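최종 업데이트: 2019년 11월 7일

Awad 육상팀 선수 이적 건, 오늘까지 나온 내용만 정리해서 올립니다. 조금 깁니다.

시작은 10월 Rirnero 대회였습니다. 400m 계주 명단이 경기 전날 밤에 바뀌었고, 원래 3번 주자였던 선수가 빠졌습니다. 팀에서는 컨디션 문제라고 했고 선수 쪽에서는 그런 말을 들은 적이 없다고 했습니다.

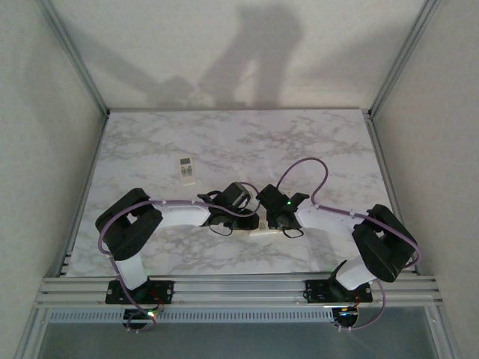
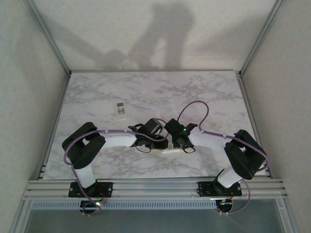
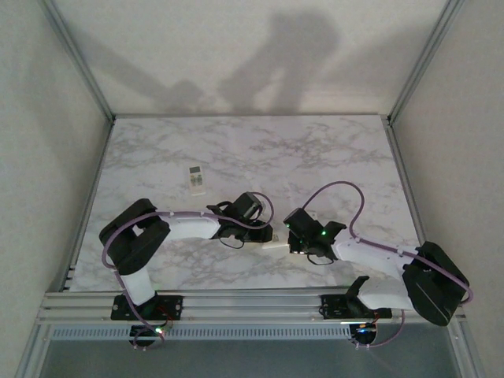 흰 대리석 무늬 상판과 로봇 팔 두 대. 세 장 모두 같은 장소.

선수는 대회가 끝나고 숙소로 돌아가지 않았습니다. 짐은 나중에 가족이 찾아갔다고 합니다. 이후 Skirnano 클럽에서 훈련하고 있다는 얘기가 돌았고, 클럽은 지난주에야 훈련 참가를 인정했습니다. 계약은 아직이라고 합니다.

쟁점은 이적 동의서입니다. Awad는 동의서를 내주지 않겠다는 입장입니다. 연맹 규정상 원소속팀 동의 없이 옮기면 6개월 동안 공식 대회에 나갈 수 없습니다. 실내 시즌은 통째로 날아간다고 봐야 합니다.

선수 측은 어제 연맹에 이의신청을 냈습니다. 신청서는 15쪽이고 저는 요약본만 봤습니다. 명단 변경 통보를 경기 시작 60분 전에 받았다는 내용이 들어 있습니다. 전날 밤에 명단이 바뀌었는데 본인은 당일에 알았다는 뜻입니다.

Awad 쪽 반박도 적어 둡니다. 코치가 전날 전화를 2번 했는데 받지 않았다는 겁니다. 통화 기록은 연맹에 내겠다고 했는데 아직 제출 전입니다. 어느 쪽 말이 맞는지는 저도 모릅니다.

댓글로 많이 물어보셔서 답합니다. 징계 얘기는 확인된 게 없습니다. 팀 게시판에 올라왔다는 캡처는 출처를 못 찾아서 여기 안 올립니다. 선수 이름도 본인이 공개를 원하지 않는다고 해서 쓰지 않습니다. 댓글에 적으시면 지웁니다.

Clirow 초청 대회 참가 신청 마감이 다음 주입니다. 그 전에 연맹이 임시 출전을 허용할지가 당장 제일 급한 문제입니다. 작년에 비슷한 신청이 한 건 있었는데 그때는 마감 다음 날 결과가 나와서 결국 못 뛰었습니다.

남은 계주 멤버들은 오늘 정상 훈련했습니다. 새 3번 주자는 200m 뛰던 선수고 바통 연습을 따로 하고 있습니다. Clirow에도 이 순서로 나간다고 합니다.

연맹 답이 나오면 이 글 밑에 이어서 쓰겠습니다.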